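Slide 4 – lambs at weaning. Start with the good news! Grireo ewes on the Husinska hill block weaned 10 more lambs than last year, and Anju Agarwal did it on grass alone. Pause for questions on creep feed.

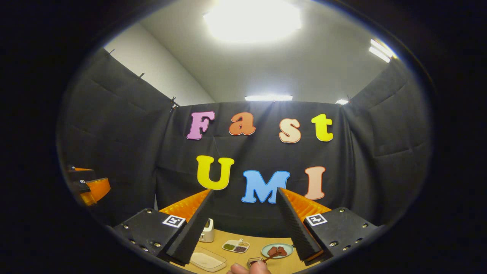

Black cloth on three sides, lights on overhead

Slide 5 – scales. Show the October weights, all 300 ewes. I love this chart, so don't rush it. Thank Boris Doležal for the mineral tests. 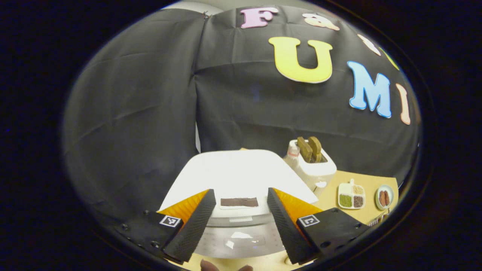
Page last changed: October, 3:10 pm

Slide 6 – tup choice. Hand over to Olga.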